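From: Mwajuma Urio
To: home-storage list
Subject: Re: hanging knit jerseys, hanger choice and where to stage them

On the earlier thread, a subscriber wrote:

> We are redoing a small bedroom and the wardrobe rail is the last
> thing to go in. Most of what will hang there is club kit: long
> sleeves, crew neck, polyester knit. Half of it is on wire hangers
> from the cleaner and half on the wooden ones that came with the
> Drister rail. Two questions. Is there any reason to change the
> wire ones? And is there a sensible order for getting a shirt from
> the bed to the hanger without stretching the collar? My wife goes
> in through the neck, I go in through the hem, and we get
> different results.
>
> The bed has a low base and the wardrobe is on the far wall, if
> that matters.

Taking these in reverse order.

Go in through the hem. A crew neck on a polyester knit has a band sewn under light tension, and the band is the part that recovers worst. A wooden hanger pushed through it has to be turned nearly vertical, and the full width of one arm then passes through the opening. From the hem the hanger stays level and only the hook goes through the neck. Wire is more forgiving because the profile is thin, but the same order works for both and it is easier to keep one habit.

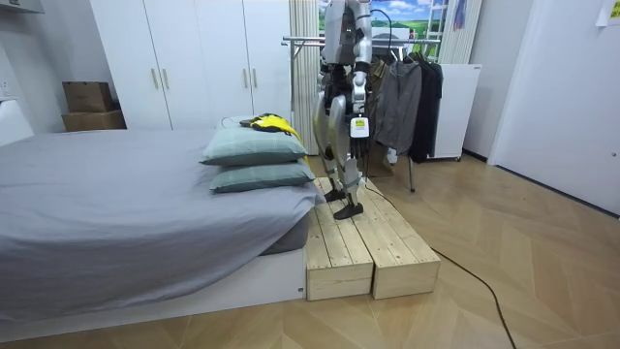
The bed is a better staging surface than a table for long sleeves. A table wide enough to take both sleeves is uncommon in a bedroom, and a sleeve that drops over an edge drags the shoulder off the hanger while you are adjusting the other side. Pull the cover tight first. A loose duvet moves with the shirt and you end up smoothing two things.

Sequence I use:

1. Lay the shirt face up, collar toward the head of the bed.
2. Sleeves out and down, no folds at the armhole.
3. Lift the hem, slide the hanger up inside, hook first.
4. Bring the hook out at the neck and lay it flat.
5. Set each shoulder seam by hand.
6. Lift by the hook.

Step 5 is the one people skip. If the seam sits behind the hanger arm, the sleeve pulls the front panel sideways for as long as the shirt hangs there, and a side stripe will show it first.
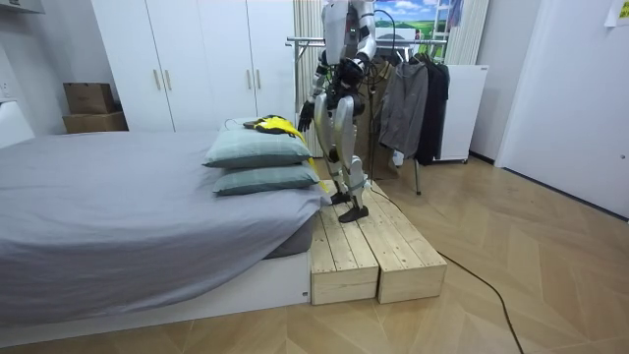
On the low base: it does matter a little. With a low mattress the lift in step 6 is longer, and a long shirt will trail over whatever is at the end of the bed. Stand close to the collar end and raise the hook straight up before you turn toward the wardrobe. If pillows are in the way, move them first or accept that the hem will catch on them.

As to wire versus wood, I ran a comparison last February on the rail in my spare room. 12 shirts, half on cleaner's wire, half on flat wooden hangers from Murcombe, left for 10 weeks. The wire group had visible points at the outer end of the shoulder on the lighter knits. The heavier ones showed nothing I could measure. The wooden group had no points, though two of the smaller sizes were spread by hangers that were too wide for them. Measure seam to seam across the back and buy slightly under that. 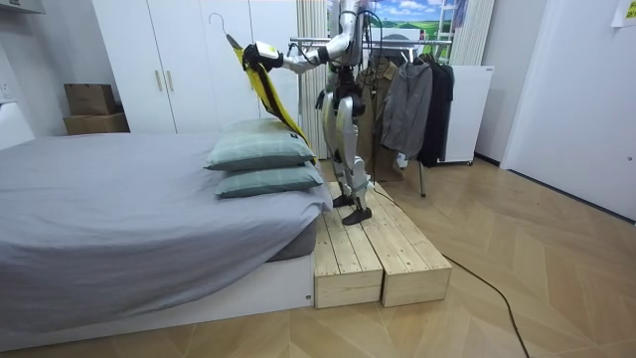 Can a jersey be hung by one shoulder while it dries?
Use both shoulders or dry it flat. A single point of support loads the neck band and one armhole seam with the whole weight of the garment, and wet knit is at its heaviest. 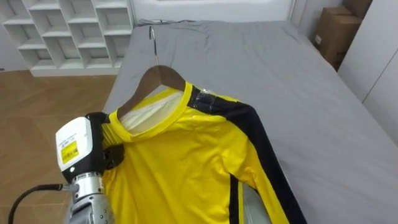
Shoulder fit is easiest to judge before the shirt leaves the bed. Check that the hanger arms follow the seam line on both sides and stop short of the sleeve. With a pale lining or a light inner back panel it is easy to see where the wood sits. On the yellow jersey, the curved brown shoulders of the hanger show through the neck opening with white fabric behind them, and the hook lies flat on the gray sheet, clear of the collar. That is the position I would want at the end of step 4. If the hook is leaning to one side, correct it there — once the shirt is up, the weight of the sleeves makes it awkward.

For rail spacing, I allow 13 hangers to a section on the Ostow rail for long sleeves. The wooden ones take more depth than wire, so if you change them all over, recount before you cut the rail. The Cronin brackets have a fixed pitch and cannot be moved after drilling.

Mwajuma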